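Perstead after-school program, fall enrollment. Short thread on places, fees and pickup. 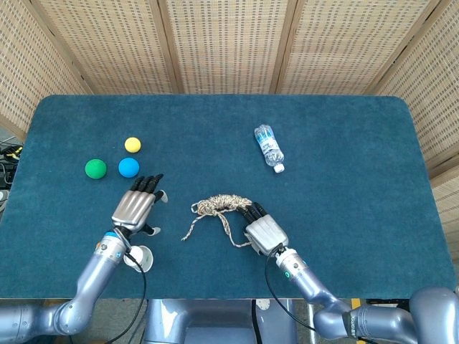

1/ Places. The Plonitz Road site takes children from 6 years of age. Siblings of enrolled children are placed first, then the waiting list in order of date received.

2/ Fees. $1,360 per term, payable in 2 installments. The first is due August 10. A place is held only once it has been paid.

3/ Pickup. Adults collecting a child must be named on the form — a text on the day is not accepted. Changes go to Ida Lenz at the front office.

4/ Forms from last year are not carried over. Please complete a new one for each child.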